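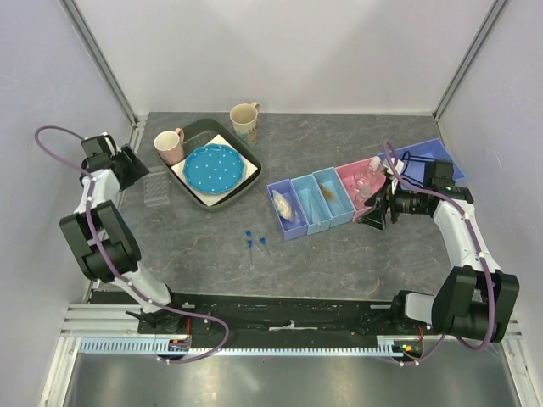 Carleen Pirihi has been teaching the two arms at our Pevside workshop since the start of the year, and I finally got to spend a whole morning with her (what a treat!). She drives them by remote control, one hand for each arm, and every run she finishes is saved so the Onderora software can learn from it later. Her current job is sorting: small lab things go into the row of colored bins, and the tray with the blue plate and the pink mug gets its own set of lessons. The little blue-headed needles are the hardest, she tells me, and I believe her, having tried for one myself and chased it most of the way across the table. She has saved 1,374 runs so far, 804 of them with both arms working together, and she still giggles when a pickup goes well. If you'd like a turn at the controls, we have 16 places open in May, so do write to us soon!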